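Sunday, gone four, tea number three

Back on the lime putty this afternoon. The Gronville batch has been under water in its tub since December and it has fattened up beautifully, like cream cheese, so I finally let myself open it (I've been lifting the lid and peeking for weeks, I admit). The bagged stuff from Ritura is still grainy when you rub it between finger and thumb. I'd hoped it would settle down by now but no, still gritty, so it goes back on the low shelf and I'll try again when I'm feeling more patient.

Mixed one part Gronville putty to three of the sharp sand from the Laxdal pit. Total weight 494 g, and it took me 11 minutes of beating before it went properly sticky and hung off the trowel. Don't add water! I nearly did at the five minute mark, it looked so dry and crumbly, and then all at once it came together. Same thing happened last time and I'd forgotten, so I'm writing it in big letters on the lid.
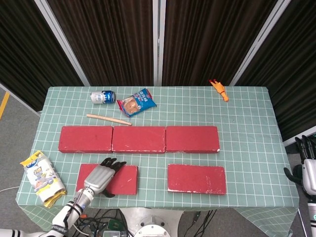
How long should a lime mortar sample cure before it gets a scratch test?
Leave it 28 days at the very least, under damp hessian for the first week, and longer if the room has been cold.

Made six little pats from the mix and put them in the cupboard under the window. Hessian is on. Whoever is in first, please give it a light misting, and I do mean light, the last lot got drowned and came out chalky on top.

The Haltosik sieve has a tear near the rim, so I sieved by hand with the old kitchen one and lost a fair bit over the side. 295 g of the fine sand left in the jar, enough for one more small mix. Must order more, and a sieve, and some gloves that aren't all left hands.

Next go: same putty, a bit of crushed brick dust in place of some of the sand, to see if it sets any quicker. Phenolphthalein is in the fridge door behind the milk.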